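Workshop notebook, Fuka map & database project
August, started a little after 9 in the morning

Big day on the Gandgate pages! The zone has been sitting half done since spring and I finally sat down with a full run of the item dump, and it parsed clean on the second try. 133 entries came through, including all the crafting stuff from Eklund that we thought was missing from the client files (it was filed under the old zone name the whole time, so that's one mystery gone).

What got in before lunch:
- All vendor lists for Gandgate town, with prices at neutral standing
- Cooking and pottery recipes up to skill 50
- Housing items: crockery, shelves, lamps, the two rugs

For the housing page I want it to feel like the pottery tier looks in game, all those earthy glazes lined up on a rack.
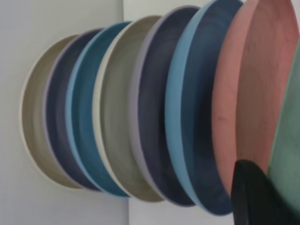
Round ceramic plates on edge, nearest ones largest. First one at the far left is beige or taupe with a cream rim.

Torunn Öberg sent over her drop logs from Cistar and they are fantastic. She did 1000 kills on the marsh crabs, all on one character, with no luck buffs, so the rates are finally something we can print without a question mark. Shell fragments come out at 40 percent, way higher than our old number. I had been using a sample from before the loot patch, so I've pulled that table and put hers in. Her log format is also nicer than mine and I'm switching to it.

Things that broke: the sort on the creature table puts blank levels first again. Same bug as last time, I fixed it in the template and forgot the mobile copy. Also the map pins in the north half of Eklund are shifted by one grid square. Found the cause (the region file counts from zero, mine counts from one) and reran the lot. They land right on the doors now, lovely to see.

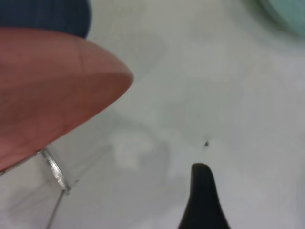
Color keys for the creature section took up most of the afternoon. Every family gets its own tint on the map and I had the crabs and the bog worms so close that I couldn't tell them apart at small size. The worms are now salmon pink with a deeper rose for the elite version, same pairing as the rounded shape on the left in the picture, paler band on top and rosier one below. Dark navy goes to the cave spawns. Tried it at about half zoom and it reads really well, even over the swamp tiles!

Still open:
- Mission chain in Gandgate, steps after the ferry. Need a fresh character for the text
- Ask Torunn if she logged the crab levels too
- Mobile template, sort fix
- Cistar fishing table, check against the new dump

Leaving the parser running on the Cistar files while I eat. If it gets through the dialogue folder without choking I'll start on the missions tonight.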